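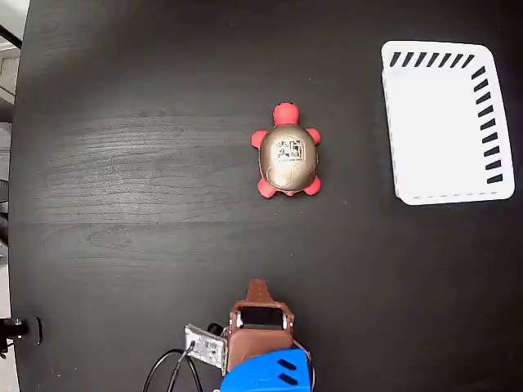 About Rurketti

Hi, and welcome! I'm the person behind Rurketti, a toy library on Hakim Street in Dridville, and I've been meaning to write this page properly for ages. The old one said "more soon" and it said that for a very long time.

A toy library works the way you'd guess. You come in, you pick some toys, you take them home, and when your kids have had enough of them you bring them back and pick some more. We have 300 toys on the books right now, from wooden train track to bath boats to little animals with shiny shells. The gold turtle with the pinkish-red legs is a favorite of mine, and yes, there's a short pink tail back there if you look for it.

I started with my own kids' outgrown stuff in the spare bedroom (plus one very loud drum I was glad to see go out on loan). The first summer we had 21 families, and the spare bedroom gave up. So now there's a real front door, a rug, shelves low enough for a two-year-old, and a big dark table where things get sorted.

About the trays

If you've been in, you know I have opinions about trays. I like white plastic with slots around the sides — they rinse out fast, they don't weigh anything, and a small kid can see there's something in there before tipping it all over the floor. I tried lidded boxes for a while. The lids went home with one family and the boxes with another, and I spent a whole weekend on the phone.

Everything that goes out gets put in a tray first, so please bring the tray back too! It doesn't have to be neat. Just get the pieces in there and we'll do the rest at the table. Puzzle pieces, doll shoes, a sock that isn't ours, whatever you find under the couch.

We keep more than toys around the place, by the way. There are always odd bits of cardboard, cables and small parts in a tray somewhere, and I've stopped pretending I'm going to have a drawer for each one.
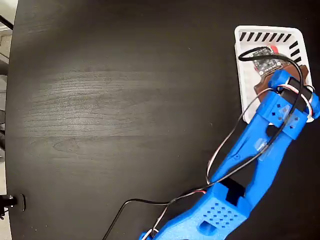 One parent wrote to us in July to say that tidying up had been a nightly fight at their house until they started doing it our way, with one tray on the table and one toy at a time, and that their son now wants to do the turtle last so he can say good night to it. They also asked if we could please get a second turtle. I'm looking into it!

That letter is taped up by the door, and it's pretty much why we now run Wusora, our Saturday tidy-up hour. Kids up to age six come with a grown-up, we play for most of it, and then we put everything away together. No songs unless the kids want songs. We don't do stickers or charts either, because I could never remember to fill them in. A block of Wusora runs for six weeks and you can join partway through — just tell me when you come in.

What I look for in a toy is simple enough. It has to survive a drop off a table, and I have to be able to wipe it. Bright colors are nice. Pink goes out the door faster than anything else we own, to boys and girls both, so I buy pink when I can get it.

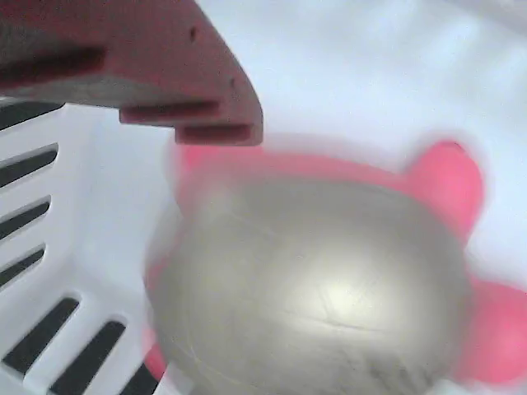
Come and see us

We're on Hakim Street, a short walk from the Dridville bus stop, and strollers fit through the door with a bit of a wiggle. Bring your kids, bring your overdue trays (I won't scold you, I have a library book from last winter myself), and stay for a while if you like. Donations are welcome as long as they're clean and all the pieces are there.

We use cookies to remember your preferences and to see which pages get visited. By continuing to use this site you agree to our use of cookies. Accept Decline Read more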